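Trundura build log: bin liner runs, living room

The aim for this stage of the project is narrow. Two arms have to put a fresh liner into a small round bin in a furnished room, without a fixture holding the bag. Everything was set up at home, on the carpet, with the furniture left in place. Code for the task is the Mundano branch, trimmed down to the bag routines. Views are from the wrist cameras and the head camera, picked for what they show about thin film and clutter.

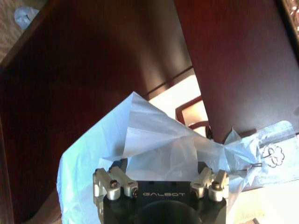 Mirnine Shared Workshop, Home Robotics Group

Light blue film bunched over the finger linkages. The material is translucent, and the dark wood behind it shows through in places, so edge detection on the bag outline is unreliable at this range. The segmenter also tends to treat the twisted handle section as a separate object. Glare from the bright gap between the two wooden panels makes exposure harder to set. Current setting is fixed; auto exposure hunted too much with the bag this close to the lens.

Grip force is held at 20 percent of full scale for film. At 30 the fingers tore the liner in bench tests, mostly near the seam. Finger pads are unmodified for now.
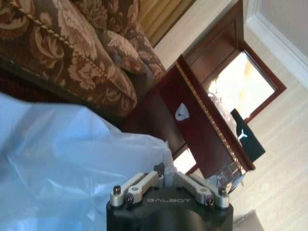 Mirnine Shared Workshop // Home Robotics Group // Manipulation

Wrist view with the tray ahead of the linkages and the sofa beyond. Clear wrapping and small glass pieces are the worst case for our depth estimate, which returns holes on both. The tray is marked as a keep-out volume in the planner with a 5 cm margin. The gold rope trim along its rim gives a good line to register against. Note the roll angle of the wrist; the log stores raw orientation and the viewer does not correct it.

The same problem applies to the film on the left, though its creases give the matcher more to work with than a flat sheet would.

Next up is the head camera, which the planner uses for coarse placement before handing over to the wrist. Handover is at 6 Hz, slow but stable.

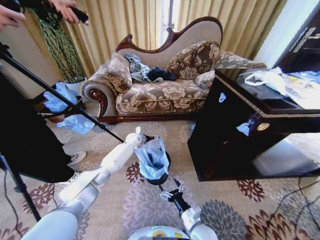

Lined bin held by the left arm, right gripper open below it.

Open items: cable routing across the carpet, a softer finger pad (Piras sheet is on order), and a bag model that copes with folds. Logs go up in January.

Comments

tomfold: What are you using for slip detection on the film? Motor current was useless for me below a certain force.

Kirsten Lauritsen: Current on our side as well, plus a check on the wrist image. The current signal alone gives too many false positives. I would not rely on it.

benchrat: Have you tried matte liners? Mine cut the glare by nearly half and the depth holes got smaller.

gearlash_77: Please post the keep-out settings when the logs go up. 5 cm seems tight with that much furniture.

Contact the group | © Mirnine Shared Workshop | Back to top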